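The Garkness Sessions is a live album by the pianist Yeshi Mamo, recorded over two nights at Ulelwood Hall, a 200-seat room in Grerley. It runs to 32 minutes and was issued on the Abdella label.
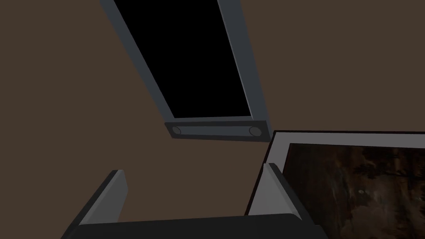 Grerley, Tuesday, December 24, 2019
The first pressing of 700 copies sold out at the hall's door and by mail order. Mamo plays with bass and drums on all but the closing ballad, a solo piece. The title comes from Garkness, the neighbourhood where the trio rehearsed. A second pressing used a different colour of sleeve.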